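What Happens to the Things We Throw Away?

Every time you finish a drink, open a parcel or eat the last crisp, you are left holding something. What do you do with it? Most of us say "put it in the bin", but there is much more to find out than that!

Start with a table. People sit down, have a snack, chat for a bit, and then off they go. Look at what gets left behind: a clear plastic bottle, squashed and lying on its side, and a crumpled paper bag, dark blue on one side and white on the other. Two things, two different materials, and two very different journeys ahead of them.
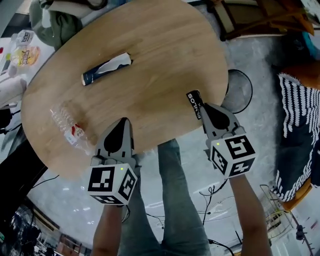
Paper and card

Paper is made from tiny threads called fibres, and most of them come from trees. Tear a bit of scrap paper slowly and look closely at the ripped edge. See the fuzz? Those are the fibres! At a paper mill, old paper is mixed with lots of water until it turns into a grey porridge called pulp. The pulp is spread out flat, squeezed and dried, and you have new paper.

Cardboard is paper too, only thicker. Some of it has a wavy layer hidden in the middle, which makes it strong enough for boxes. Card is brilliant for recycling as long as it is clean and dry. A greasy pizza box is much harder to use again, so tear off the clean lid and recycle that part.

Plastic bottles

Many drinks bottles are made from a plastic called PET. It is light, see-through and bendy. When PET bottles are recycled they are washed and chopped into flakes, then melted. The flakes can become new bottles, or they can be pulled into long thin threads and made into fleece jumpers. Imagine wearing your old lemonade bottle!

Before you recycle a bottle, empty it, squash it and put the lid back on.

Go on a sorting hunt

Pick a room and look for things made of paper, card, plastic, cloth and wood. The living room is a good one, because there is so much in it. You might spot a piece of tan cardboard, a bottle with a red label on a side table, a teal-blue bin, and plenty of fabric: bags, blankets, cushions, even the blind at the window. Cloth counts too! Old clothes and blankets can be passed on, or cut up for cleaning rags.

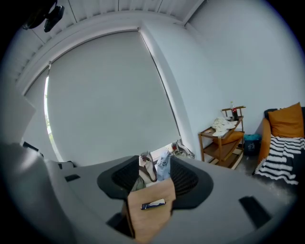

Natsumi Oshima

Now write your finds in a chart with one column for each material. Which column is the longest? At Jolstead one class did this on a Thursday and found 200 things in their classroom, and paper won easily.

Words to know
Fibre: a very thin thread
Pulp: mashed-up wet paper
PET: the plastic used for many drinks bottles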